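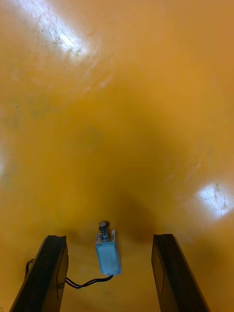
A small solenoid between the open fingers of a gripper.

People ask me when the robot will fold their shirts. I worked 15 years in a repair shop for small appliances, and I always answer with another question: can it pick one part from a bin and not pull the wire?

A person does this without thinking. My old colleague Niloufar Parsa could sort 800 small parts before lunch and talk about her sister the whole time. Her fingers knew that the wire comes along with the part, and that it catches on things. A machine has to learn this, and I think it is learning more slowly than the brochures tell us.

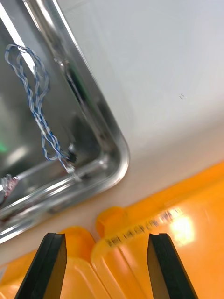 Cables are the worst. A metal block has the same shape today and tomorrow, but a cable has a new shape each time you put it down. Shiny metal is also hard for a camera, and a shop is full of shiny metal. In August I argued about this with Hooman Mirzaei, who believes that sorting will be solved very soon. He showed me a test report with 39 good picks in a row. I was impressed - I say this sincerely - but I asked what happened at number 40, and the report did not say.

So my opinion is: not yet. I would let a machine do the easy bins at night and keep a person for the wires. The home must wait longer, for in my kitchen drawer even I can't find the charger.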